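Automatización de los recados domésticos

La automatización de los recados domésticos es el conjunto de técnicas con las que una máquina sustituye a una persona en las tareas del hogar que exigen salir de él: hacer la compra, llevar y recoger paquetes, trasladar ropa a la tintorería o acompañar a un familiar a una cita. Suele tratarse aparte de la robótica de interior (limpieza, cocina, plegado de ropa), aunque ambas comparten el problema de la manipulación de objetos. En su forma completa, de puerta a puerta y sin intervención humana, no está resuelta.

Fases de la tarea

En la clasificación de Liliana Negri, un recado se divide en recogida, trayecto y entrega. El trayecto es la fase más estudiada. Requiere localizar el vehículo dentro de su carril, interpretar las flechas pintadas en la calzada, asociarlas a los paneles de destino y elegir carril con antelación suficiente al cruce. Un error de selección rara vez supone un peligro inmediato, pero alarga el recorrido y obliga a recalcular la ruta.
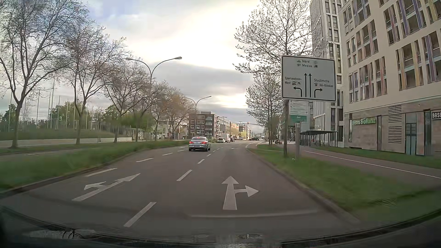 Última modificación de esta página: junio, 11:59

La lectura de los paneles direccionales se considera redundante cuando existe cartografía detallada. Algunos sistemas, como Lightfoot, la mantienen como comprobación y reducen la velocidad si el texto reconocido contradice el mapa. Otros, como Pakden, prescinden de ella y confían en la señalización horizontal y en la posición por satélite.

Ensayos

El ensayo Mollach comprendió 1159 recados encargados por hogares particulares, con un conductor de seguridad a bordo. En 189 de ellos el conductor tomó el mando al menos una vez durante el trayecto. Las causas más frecuentes fueron la ocupación de la calzada por obras, los vehículos detenidos junto a la acera y el deslumbramiento con sol bajo. La carga y la descarga se hicieron siempre a mano y no se contabilizaron como intervención, criterio que Negri ha discutido por entender que favorece el resultado.

Entornos de obra

Las zonas en construcción concentran varias dificultades: vallados que no figuran en el mapa, camiones parados ante el acceso, señales provisionales junto a las permanentes y cruces con carril bici.

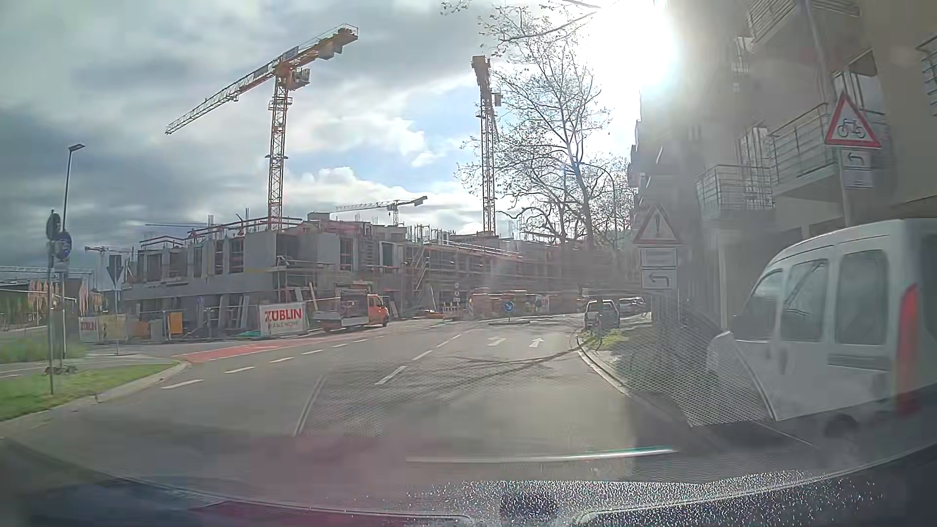
El método habitual consiste en dar prioridad a lo percibido sobre lo cartografiado y, ante una discrepancia persistente, detener el vehículo y solicitar asistencia remota. Zultska emplea una variante en la que el tramo afectado se excluye de la planificación hasta que 2 vehículos distintos lo recorren sin incidencias.

Recogida y entrega

La manipulación sigue siendo la fase menos desarrollada. Abrir un portal, subir una bolsa por la escalera o comprobar que el producto corresponde al pedido son operaciones sencillas para una persona y poco fiables para una máquina fuera de un entorno preparado. Por ello, la mayoría de los servicios terminan en el bordillo y el usuario debe bajar a recoger el encargo.

Véase también

Conducción automatizada
Reparto de última milla
Robótica doméstica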